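About Haveck

Haveck is a small housewares company started by Magdy Slaoui and Farzana Kazmi. We sell trays, dishcloths and towels to cafeterias, school kitchens and people at home. There are 14 of us, and our office is in the old Prarkell building.

A red tray and a dark cloth at our place:
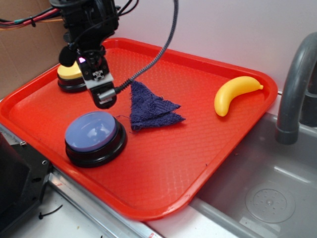
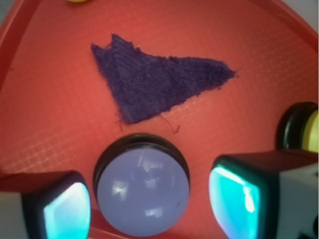
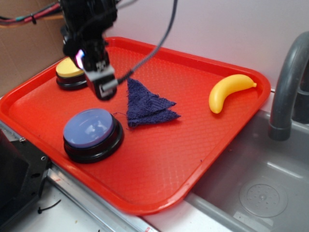 Kitchen textiles are the larger part of what we do. Our first towel was the Swati, and the Jollo dishcloth came a year later - both are 100 percent cotton. We keep cloths in use for a long time before we change a design, and we look at the edges first. A navy cloth like the one on the red tray, with its frayed edge and loose threads, goes on the list for re-hemming. Farzana handles the sewing samples and Magdy handles orders.

We ship 4000 towels a month from one warehouse. Orders placed before noon leave the same day. For wholesale prices, write to the office and ask for Magdy - please allow 4 working days for a reply.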